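Clilano helps small companies and schools decide which robots to buy, when to buy them, and how much money to keep back for the parts that were missing from the quote. We don't sell robots. We don't take commission from people who do, which makes trade shows quiet for us, though we still come home with the pens.

## How we started

Our first job was a bakery supplier that had bought a very good arm and put it in a building with a very bad floor. The arm was fine. The floor cost more than the arm. We were hired in April to find out why the budget had gone, and the answer fit on one side of a sheet of paper, with room left over for our invoice.

After that came a community college that wanted a teaching kitchen where students could program food-handling tasks, and then a packing firm, and then the packing firm's landlord, who had questions about the ceiling. We are now 7 people. Two of us used to install equipment, one used to finance it, and the rest used to be the customer, so there's plenty of material for lunch.

## What we do

**Planning before the quote.** We ask what the machine is supposed to do all day and who is going to be annoyed when it stops. Then we write that down in plain words and make you sign it. Clients find this a little insulting, and most of them change something before they sign.

**Layout in simulation.** Moving a virtual arm is free. Moving a real one means a forklift, an electrician and a Sunday. We build your room, or something close to it, and try the arm in several spots before anyone orders a mounting plate. We check reach, aisle width, and whether a cabinet door and a robot elbow have plans for the same bit of air.

**Budgets with all the lines in them.** Guarding, grippers, spare grippers, training, software renewals, power, floor work, freight, and the second round of training after the first trained person gets a better job. Our standard worksheet is called Zikgate and it has 100 lines. You will leave many of them blank. We would still like you to look at them.

**Reading the contract.** Vendors write service plans in a dialect of English. We translate.

Kitchens make up a good share of our simulation work. They are full of things that are awkward to pick up, and everyone who approves a budget has an opinion about where the fruit bowl goes.

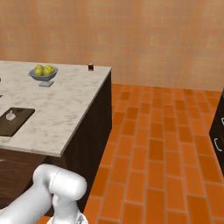

*Layout study, simulated kitchen: white arm in front of the marble-topped island, pears and garlic on the counter.*

A study like this usually takes us 2 weeks. You get a short report, the model files, and a list of the positions we'd rule out with the reasons attached. If your own engineers want to argue with it, we book an hour for that and bring coffee.

## What it costs

A planning package for one robot and one room is $4,000. It covers the interview, the layout study, the Zikgate worksheet, and one presentation to whoever holds the money. Travel is extra and we fly coach. Larger sites get a fixed price after a phone call.

Some of our reports recommend buying nothing this year. The fee is the same. One client had that report framed and hung in purchasing, and we've never been sure how to take it.

## Our other names

You may run into us under a few of them. Toritz is our training course for office managers who have been handed an automation budget along with the parking permits. Pacheco is the workshop building where we keep the test benches, and it's also the name on our deliveries, so please don't send back a package because it says Pacheco on it. This has happened more often than we'd like.

## Things we get asked a lot

*Can you just tell us which robot is best?* No, but we can tell you which three to stop looking at.

*Should we buy used?* Sometimes. Ask for the maintenance log first. If the seller has to go looking for it, you have learned something – add a repair line to the budget and make it a big one.

*Can we skip the simulation?* You can. Measure the doorways, at least.

*Do you work with schools?* Yes, and we know how your fiscal year works. If the money has to be spent by June, please call us before June.

## Getting in touch

Use the contact form or call the office on a weekday. Have the room measurements handy, including the ceiling height, and tell us what you've already promised your boss. We'll need that number eventually, and it's easier to work with early on.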